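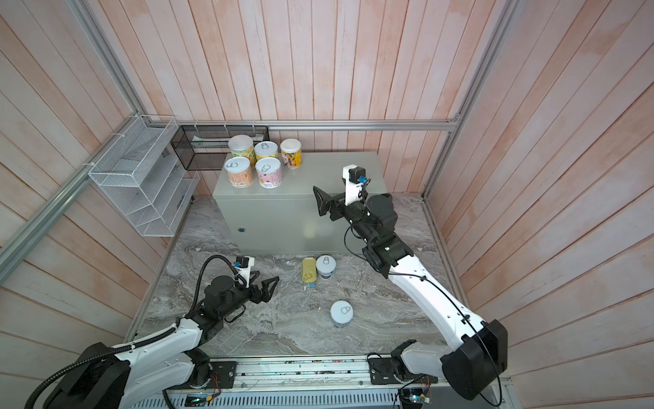
Five cans on a box, labels facing out.

Stop telling people to donate "whatever's in the back of the cupboard." I mean it. I've sorted for the Florley pantry since April and the back of the cupboard is where we get the stuff no one would eat on a bet. Cranberry sauce, dented. Soup from two phones ago.

Giving isn't cleaning. If you wouldn't put it on your own table tonight, why is it good enough for a family on Ruden Street? They can read a date same as you. Nantana Rojanasak ran the Guerra drive last year and she sent back 197 items out of 1271. Sent them back! To the donors! People were furious. I thought it was great. 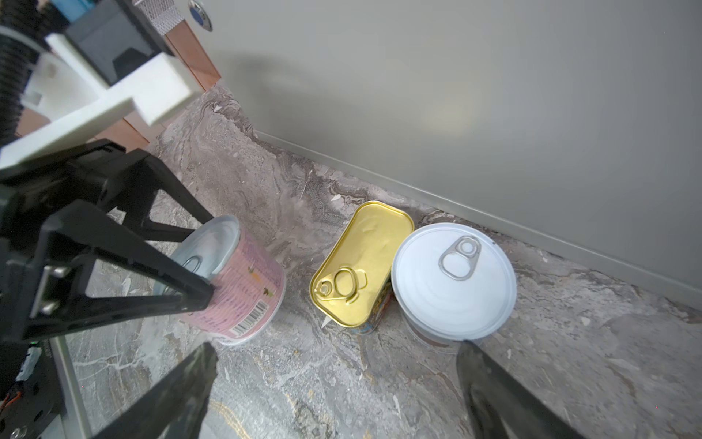 Can openers. Every drive forgets them. You hand a bag to somebody staying in a motel room, or in their car, and half of it is sealed shut as far as they're concerned. So buy the kind with a ring pull, like the one on the pink can. Costs a few cents more, sometimes not even that. And leave the label on, all of it, becuase folks with allergies need the small print.

Money is better still, I know. The pantry buys by the case and gets more for 4 dollars than you or I ever will. But people like handing over a bag, kids especially, and I'm not going to fight that one.
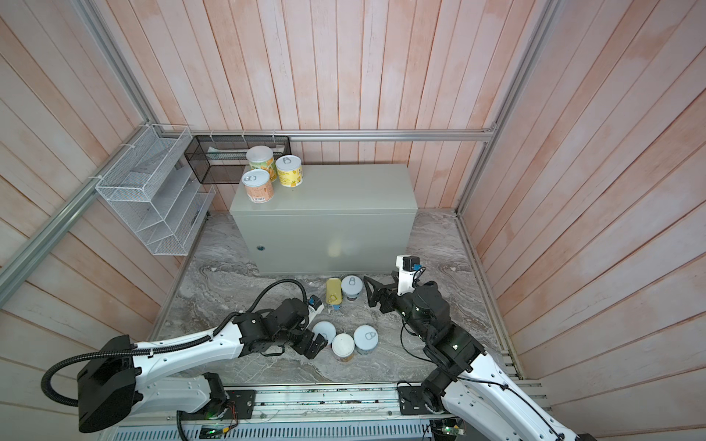

Is it ok to give food that's past the best-by date?
Ask your pantry first, because rules vary, and if you can't reach anybody then give something newer.

The Sulten drive wants 40 bags this time. Fill one like your going shopping for a friend. Go to the store, pick things you like.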